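Wonness Makers Board > Events and Meetups > Serkwood open day, who went?

gearbox_lou
Started this because the old thread got buried under the raffle argument. So the Serkwood open day was the 4th July (yes, on the holiday, I know, half of you already complained) and I did go, after all that whining about parking. Parking was fine! There's a gravel lot behind the feed store.

Short version for people who don't read: go if they do another one. Long version is below in a minute, I have to let the dog out.

pinecone_dad
We went too, got there right when the doors opened and left before lunch. My kids liked the sorting arm by the entrance and were bored by everything else. I thought it was kind of thin for the drive. Was there a whole room I missed? People keep mentioning a kitchen.

gearbox_lou
OK back. Yes you missed the kitchen!! It's through the side door past the coffee table and the sign for it was terrible. That was the best part of the day by a mile.

What they had going was the hand-held gripper work. You pick the thing up by the handle and do some ordinary chore with it in place of your own fingers, and the recording gets used later to train an arm to do the same chore. The woman running the table was super patient and let everybody have a turn, as long as you listened to her two minutes of instructions first. I listened to maybe one of them, and it showed.

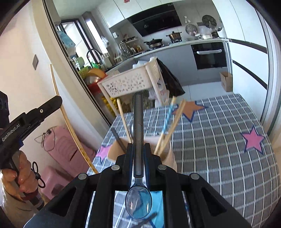
Table chores were what they had us on, and I thought it'd be the easy station, ha. Moving utensils in and out of a paper cup sounds like nothing. Then you try it and find out how much your wrist normally does without telling you. The metal spoon was my nemesis. Getting the jaws closed on it so it hangs straight up and down, bowl at the bottom, is one thing, and getting it back in next to the chopsticks without knocking the holder over is another. I knocked the holder over. Twice. The lady said "good, everyone does that" in a voice that made me think everyone does not do that.

Anyway my forearm was sore the next day and I type for a living, so that's embarrassing.

tessellate
I had a turn on that too. The wooden chopsticks were way worse for me than the spoon. They roll in the jaws if you grab them even a little off center. Did you get the talk about going slow? She told me to pretend I was underwater and then it clicked.

gearbox_lou
No!! I got "smaller movements please." Underwater would have helped.

oldman_barkus_st
I'll be the grump. I was there, I live on Barkus Street so it was a five minute walk, and I came away thinking it was a lot of fuss over putting spoons in a cup. Forty years ago I worked a line with machines that did far harder things all day long and never needed somebody to show them how to pick up silverware. What am I missing?

tessellate
Those machines had the part show up in the same spot every time though, right? In a kitchen the spoon is wherever the last person left it. I think that's the whole deal. You want lots of people doing it slightly different ways so the arm has seen a spoon at every dumb angle.

oldman_barkus_st
Sure, we had fixtures. And when a part came in crooked you fixed the feeder. My point stands, if you want a machine to handle spoons, build a spoon rack.

pinecone_dad
I'm kind of with Barkus on this. The pitch at the front door was "help around the house" and I didn't see one thing help around a house. I saw a sorting arm drop a block on the floor and a guy restart it 4 times. My daughter named it Clumsy.

gearbox_lou
It was having a bad morning, I'll give you that. By the afternoon it was going along OK. And the guy told us flat out that it was an older setup they'd gotten secondhand and it hates being moved, so I didn't hold it against them.

Barkus, on the spoon rack, my mother-in-law has arthritis in both hands and she isn't going to rebuild her kitchen around a spoon rack. If something can deal with her kitchen the way it is, I'm for it. I don't care if it takes ten years.

oldman_barkus_st
Fair enough about your mother-in-law. I still say ten years is optimistic.

blomqvist_fan_39
Did anybody stay for the Blomqvist talk? I had it on my calendar for weeks and then got stuck at my brother's cookout.

tessellate
I stayed! It was supposed to be 20 minutes and ran way over, the poor moderator was doing the wrap-it-up hand from the back row. Good talk though. Mostly about how they decide whether a recording is worth keeping. I always figured they'd toss the ones where you fumble, and apparently some of the fumbles get kept if you recover from them. So Lou, your spoon may live forever.

gearbox_lou
Oh no.

blomqvist_fan_39
Ugh, jealous. Did they say anything about slides?

tessellate
There was a sign-up sheet for slides by the exit. My handwriting is bad so who knows if I'll ever get them. I'll post here if they come.

marigold_shed
Question for whoever went with kids, was the kitchen part OK for an eight year old? Mine would want to hold the gripper and I'd want to know if that's allowed before I promise anything.

gearbox_lou
There was a girl ahead of me who couldn't have been more than nine, and she got a turn. She was better than me (of course). It's a bit chunky for small hands, so she used two, and the lady was fine with it. I'd email ahead and ask anyway.

pinecone_dad
Well now I feel dumb for leaving early, my oldest would have loved that. Any word on another one?

marigold_shed
The flyer at the Wonness library says "more dates to come" and that's it. I'll ask at the desk when I return my books.

oldman_barkus_st
If they do another one in July I'll go back and try the thing myself. I skipped the line last time, it was hot and there was one fan. But I want it on record that I'm going in skeptical.

tessellate
On record. Try the chopsticks first.

gearbox_lou
And bring quarters, the soda machine in the hallway doesn't take bills. It ate a five of mine and I'm still mad.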